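Majali Two-Arm Practice Bench
Hundton Bench Systems / Products / Research Benches

Price on request. Ships from Sallwood in 6 weeks.

The Majali started life as our own test bench, and we're still very fond of it! It carries two white arms on a plain gray top, with a small oak drawer cabinet and a shallow cream tray to work with, and it comes with Irken, the training method we've been running on it since August.

Irken is simple to explain (it took us a good while to get there, mind you). A person guides the arms through a chore such as opening a drawer or setting a little box in a tray, and the bench records every move. After that the arms try on their own, and whenever a try goes wrong the person steps in and guides them from that very spot. Those rescues go back into training, and they count for more than the clean runs do.

We gathered 2,000 guided runs over 51 household tasks. With the rescues added, failed drawer tasks fell by half in our tests, and small boxes did nearly as well. Clear bottles are still hard, and we'd rather tell you so now.

In the package: both arms with two-finger grippers, bench top, cabinet, tray, Irken software and 5 seats for your lab.

Page updated 12/17/18
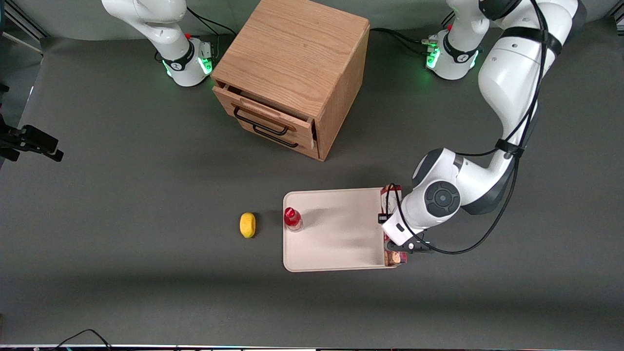

Reader comment, Tamsel: Do the rescues have to come from the same person who did the first runs? We have a few students sharing one bench and their styles are pretty different.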